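An Afternoon Among the Linen: The Festthorpe Home Open Day

Festthorpe does its open day in July, when the weather is at its most reliable and the idea of a fitted sheet is at its least appealing. I went for the laundry. I am aware how that sounds. Other people travel for cathedrals, and I have been to those as well, and very few of them have anything useful to say about pillowcases.

The place is a converted grain store at the back of the town, a twenty-minute walk from the station if you take the canal path and a good deal longer if you follow the signs. Several small outfits share the building. Budari make mattresses and have the ground floor. Isitz, who design very small flats for people who can afford only very small flats, have the floor above and have filled it with rooms you can walk through. Between the two is a staircase with a café on the landing, run by someone who believes that 245 calories is a thing a flapjack should announce about itself on a little card.

Doors opened at ten. By half past there was a queue for the Budari cutting room, where Tien-fu Fung was showing how the quilting goes on. He feeds in the top fabric and the wadding together, and the machine stitches its pattern across the width at a speed that makes conversation pointless. He held one anyway. I caught the words "tension" and "Thursday's thread", or possibly "thirsty thread", and nodded at both. The offcuts go into a bin by the door and visitors were invited to help themselves. I now own a strip of wadding as long as my arm and no plan for it.

You were allowed to lie on the finished mattresses, shoes off, for as long as you liked. This turned out to be a mistake in crowd management. A man in walking socks had gone fully under by eleven, and the tour divided and flowed round him like a river round a rock.

Upstairs, Isitz had set out their rooms by the hour of the day. You began with breakfast (a table that folds into a wall, a wall that didn't entirely want it) and went on through the working corner, the hallway with its eleven o'clock post, and so to what the leaflet called Changeover. Changeover is the bit of the week when the bed comes off and the bed goes back on. I had never seen it given a room of its own, and I stayed longer there than anywhere.

The thinking is simple. In a flat of this size the bedroom and the laundry are going to be neighbours whether you like it or not, so Isitz have made them share. The washer and dryer go one on top of the other, the bed is close by, and the basket lives on the floor between the two. The sheets need never see a corridor. I thought of my own arrangement, which involves two flights of stairs, a fire door and a trail of odd socks, and felt the beginnings of envy.
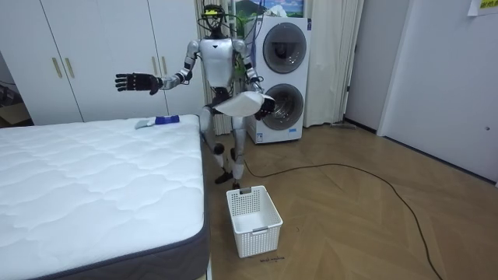 Hoi-yan Liu thought the whole arrangement was lovely until you tried to sleep through a spin cycle, and asked whether anyone at Isitz had ever lain awake beside one. She had, for three years, in a studio flat with the machine in the wardrobe. What you learn, according to her, is to run it before supper, and never with towels.

That set the room off. It is a subject on which everybody has a position. Trinidad Tan, who was leading our group and had a clipboard she used mainly for pointing, said the company line was an evening wash and a morning fold. A voice at the back wanted to know who on earth folds in the morning. Someone else said they didn't fold at all, they had a chair. There was a murmur of recognition for the chair.

I liked the floor up there, a pale wood parquet laid in chevrons, much nicer than anything I've ever dropped a wet duvet cover on. I liked the basket too, white plastic with perforated sides and a slot in the end for your hand. Mine at home is wicker and sheds. Whether a basket that size would take a full set of double bedding is another matter, and Trinidad, when asked, consulted the clipboard and said it would take "most of one".

After lunch there was a folding workshop in the long room, given by Pui-shan Tse, with 14 of us round trestle tables and one fitted sheet each. She did hers in the time it takes to say so. Corners into corners, one long edge over, then thirds, and there it was, a neat flat parcel you could have posted. We had another look, slower. I got as far as the second corner and then the sheet, which had been biding its time, turned inside out and took my watch with it. The woman next to me had produced a sort of cabbage. Pui-shan told her it was a very even cabbage.

Pillowcases went better. Her advice is to hold them by the closed end and let them hang a moment before the first fold, so the weight takes out the worst of the creases. I've tried it since and it does work, though you do stand in your bedroom looking as if you're about to surrender.

There is a shop, naturally. Nartey had a stall of linen in five shades of oatmeal, and I bought two tea towels at a price I have told my household was lower. The café had run out of flapjacks by three, cards and all.

The last tour goes up at four and the building closes at five. Wear decent socks, and take the canal path.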